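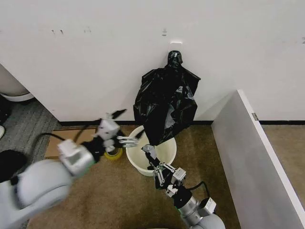
Vicente Bustos wrote on 15 October 2025:
> The load rating on the Mevavine strips assumes painted
> drywall. Does it hold for the eggshell finish in the
> Wotport units? We had three strips let go in June.

The rating holds if the paint has cured. Eggshell is fine. Washable matte is the problem, as the surface additives keep the adhesive from wetting out. I ran pull tests on both finishes, static load in shear, 208 hours each. Eggshell held at 300 grams. Matte started to creep at hour 82.

Wipe with isopropyl alcohol, press for 30 seconds, and wait an hour before hanging anything. Do not use household cleaner, which leaves a film. 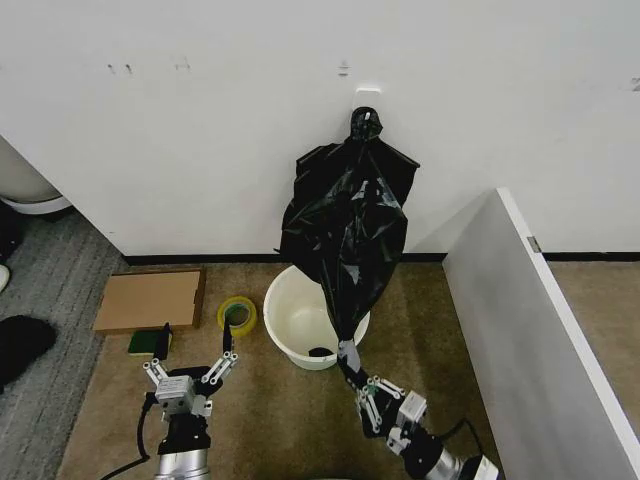
Adhesive hook on white wall, with bag and bucket.

On Isauro's question about removal: pull the tab straight down, parallel to the wall. Pulling outward tears the paper face of the drywall. Sobczak filler covers small tears but needs primer before repainting.

The full log is in the list archive, message 2106.

Witold Szewczyk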